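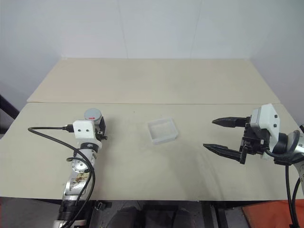
Bench Automation Users' Forum
Products and Services > Kits under evaluation
Thread: Jovden two-arm bench kit, trial period and service terms

labs_north
Our department has been offered the Jovden two-arm kit on a trial basis, with installation and training supplied by Desari. We would use it for moving small open plastic boxes between positions on a bench and for placing light parts in them. The quotation covers the arms, the grippers, the control software and 2 days of training. I should be grateful for comments from members who have had the kit in use, in particular on the grippers and on the standard of support.

Urnik_Stores
We have operated the kit since February. The arms have been reliable. The pointed fingers supplied as standard are adequate for rigid items, but we found them less suitable for thin-walled boxes, which bend when gripped at the middle of a side. Gripping close to a corner is better. Desari offers a flat padded finger as an extra and I would recommend that it be included in the order from the start.

pk_workshop
I cannot agree with the last point. We bought the padded fingers and returned to the standard ones within the month. The pads pick up dust and must be cleaned often, and they are too wide to go between two boxes standing side by side. Reducing the closing force in the software solved the bending for us. The setting is on the second page of the gripper menu and is left at its highest value on delivery.

Urnik_Stores
The setting was lowered here as well. It helped with empty boxes. With a full box the grip was then too weak and the box slipped. Our boxes may be thinner than yours.

pk_workshop
That is possible. Ours are the Esteves shallow type, bought in packs of 10.

labs_north
Thank you both. We have several kinds of box, and most are shallow and rather soft. May I ask about the cables? The installation guide shows them outside the arm, with a loop at the wrist, and our safety officer has raised the matter.

mtn_desk
The loop is needed so that the wrist can turn fully. Please do not tie it back tightly. One of our connectors failed after a colleague had done so, and Desari declined to treat the repair as a warranty matter. Their position was correct under the terms, although the guide could have stated it more plainly.

Urnik_Stores
I would add that the bench deserves attention. Ours was made of two boards, and the small difference in height between them upset the placing routine whenever a box was set down across the join. Keep all work positions on one board, or order a single top.

mtn_desk
On service, the contract promises a reply within one working day. In our experience this was met on weekdays. A fault reported on a Sunday was answered late on the following afternoon, which is within the terms. The annual service visit is charged separately.

pk_workshop
Members should also read the clause on running hours. The basic plan includes a check after 500 hours, and the cost of any finger tips replaced at that check is not included. We considered this unreasonable and said so to Desari. The clause was not changed.

mtn_desk
I consider it fair. Tips are worn parts, and the price list gives them as such.

labs_north
I am obliged to all who replied. We shall request the trial with both sets of fingers and ask for the cable instructions in writing. The boxes will be tested empty and full, and I will post the results in this thread when the trial has ended.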